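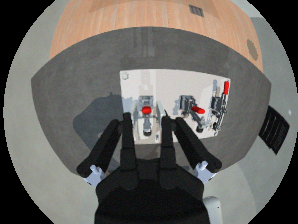

4.2 What got written on the cards, and what didn't

I went into the Plallimcombe kitchens expecting to learn about food, and for the first few weeks I mostly learned about handwriting. The 70 households lent me 1,318 recipe cards between them, kept in biscuit tins, shoeboxes and one very handsome drawer, and I typed up every one of them in Toltance before I let myself have an opinion. My eyes were shot by June. I'd do it again, though, as the typing is where I started noticing the gaps.

By a gap I mean a place where a cook who hadn't made the dish before would get stuck. A card that says "flour to make a dough" has a gap. So does "bake as usual", and so does my favourite of the lot, a fruit cake that stops dead after the sultanas. I counted a card as gappy if at least one ingredient had no quantity, or if there was no oven setting where the dish plainly needed an oven. On that rule 352 cards qualified. A looser rule (say, counting "a good pinch" as no quantity) would have caught plenty more, but I wasn't prepared to call a pinch of salt a mystery.

My first guess was that the gaps would be oldest. People would have known more by heart back then, so they'd have written less down. The cards didn't go along with me. Old cards copied from magazines were fussy about every teaspoon, and some quite recent ones in biro were barely a shopping list. What mattered far more was who the card was for. If it had a name in the corner ("for the Baxter Street girls", that sort of thing) it was nearly always complete. If it had no name, and the family told me the cook had written it for herself, then it could be as thin as you like. 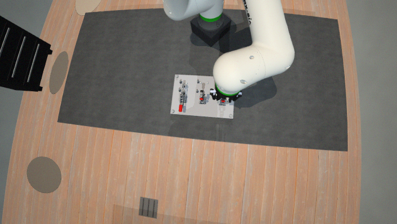
That fits with what people said when I asked them to cook from a thin card while I sat at the bench and took notes. They didn't read it. They glanced at it once, usually to check the sugar, and propped it against the kettle. One man in the Laline units read the card aloud to me afterwards and was quite put out to find it had no eggs in it, having just used three!

The backs of the cards deserve a paper of their own and I won't do them justice here. I found notes on the back of 112, mostly corrections: less sugar, double for Christmas, wrong tin. I've treated these as a second layer and left them out of the gap count, even where the note supplied the missing quantity. You could argue with that. My reasoning was that a correction tells us the card had already let somebody down at least once, so the gap was real when the front was written.

Figure 2. White articulated arm above a dark grey mat on an orange-toned wooden plank floor. Computer rendering.

I should own up to a weakness in the sample too. Families lend you the cards they like. The splattered ones came to me with apologies, and I suspect the worst of them stayed in the tin. Section 4.3 takes up the splatters, which I coded separately for the cakes and the pickles.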